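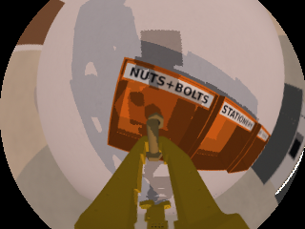
# Can a machine tidy the bits drawer yet? Nearly, says Bavance

**8 December 2024** — I've spent my whole working life putting bolts back where they belong, so you can imagine how pleased I am to be writing this one! We at Bavance are publishing the first results from Zidia, our simulated sorting bench, where a yellow arm picks up loose odds and ends and has to get them into the right orange bin.

We ran 1,000 tries at it. The arm put the item in the correct bin in almost 62 per cent of them, and 266 ended with something dropped on the table (bolts, mostly — they roll).
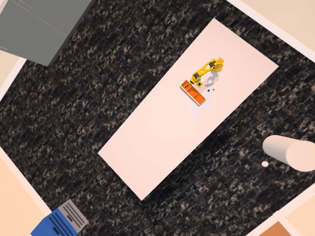 **Bavance Household Chores Team**

So, would I let it loose on my own shed? No, not this winter. It's slow, and small things lying close together still muddle it. But in October it couldn't tell the nuts and bolts bin from the stationery one, and I'm properly excited about how far it's come.

Next up is Phelan, our trial on a real workbench with 2 arms. Shops and makers who'd like to follow along can write to our press desk.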